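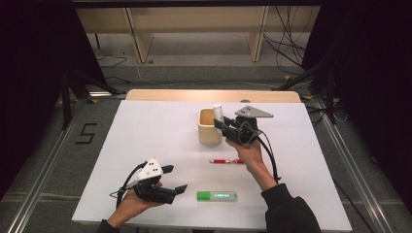 Störungsmeldung Anmeldeportal Cultero: Seit August bricht der Versand der Bestätigungen nach 100 Empfängern ab. Betroffen ist auch der Kurs am weißen Tisch, für den Becher und roter Stift bereitliegen - 160 Anmeldungen blieben ohne Antwort.

Prüfung: Das Postfach nimmt 3000 Nachrichten an, die Warteschlange stoppt jedoch mit Fehler 9.

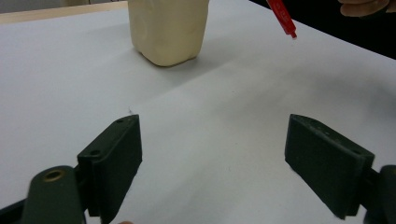 Maßnahme: Warteschlange geleert, Dienst neu gestartet. Der Fehler besteht fort - Weitergabe an Frau Bajwa.

Bearbeitet: Wajid Satti, August

Kontakt: Servicestelle Zumitz | © Zumitz | Nach oben

Zuletzt gemeldet:
Kalenderabgleich Suneo
Kennwort Rizvi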